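Left hand cuts out when the wrist tilts – supplier says it's our software
plalby_bench
Dec 22, 2018

We run a two-armed setup with humanoid hands, and the job is opening and closing the lid of a small trash can. The left hand drops off the bus partway through, fingers freeze where they are, and the arm carries on moving as if nothing happened. That last part bothers me more than the dropout.

Supplier support says "update the driver." I did. It failed again 8 runs later. The can is taped to the table, so I don't buy their other theory, that it slides and overloads the fingers.
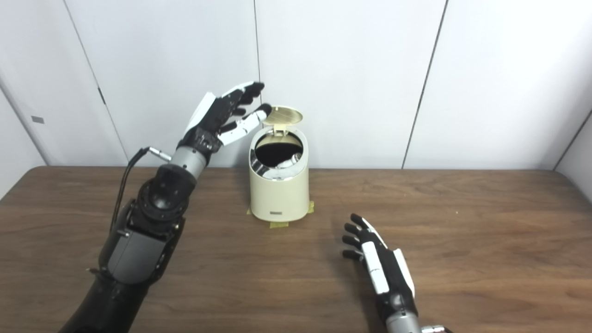
Right hand has never done it, same driver, same version. Has anyone seen this?

Grurwood
One side only, same software on both? Then I doubt it's software. Look at the cable going into the back of the wrist. Ours tested fine sitting still and lost contact only near full tilt. Power down, swap the left and right cables, and see if the fault moves with the cable. If it does, replace it and leave a bit more slack. We logged 1,469 cycles after that without a dropout, though I wouldn't call that proof.

Separately, your arm should stop when the hand goes silent. Ours has a watchdog set at 300 ms. Don't run it with people in reach until you have one.

ridgeway2
Try updating the driver, fixed mine

plalby_bench
Already did, see my post. Will swap the cables tomorrow.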